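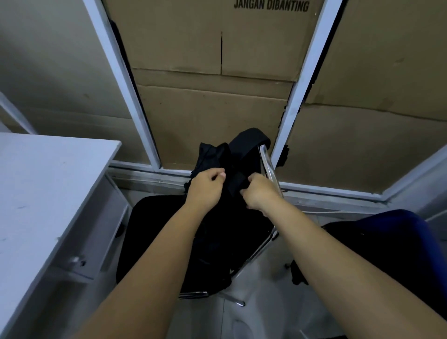

4 min read

Filed under: Education Policy, School Administration
15 shares

3.2 Administrative transfer of school oversight

Responsibility for the Gikport district schools passed from the municipal council to the regional education office in December. Balogun and Bako coded 1,832 records from the transfer period, of which 1,629 contained enough detail to assign a decision to a single office. The remaining records were excluded from the model.

Figure 3. A black bag held by hand at the back of an office chair.

Staffing requests made up the largest group of coded records (531). Requests filed in Nindgate before the transfer were routed through the council clerk; later requests went directly to the regional office. Processing time was measured from the filing stamp to the first written reply. Records with a missing stamp were assigned the date of the next entry in the same ledger, following the procedure in Section 2.4. Budget appeals were coded separately and are reported in Section 3.3.

2 comments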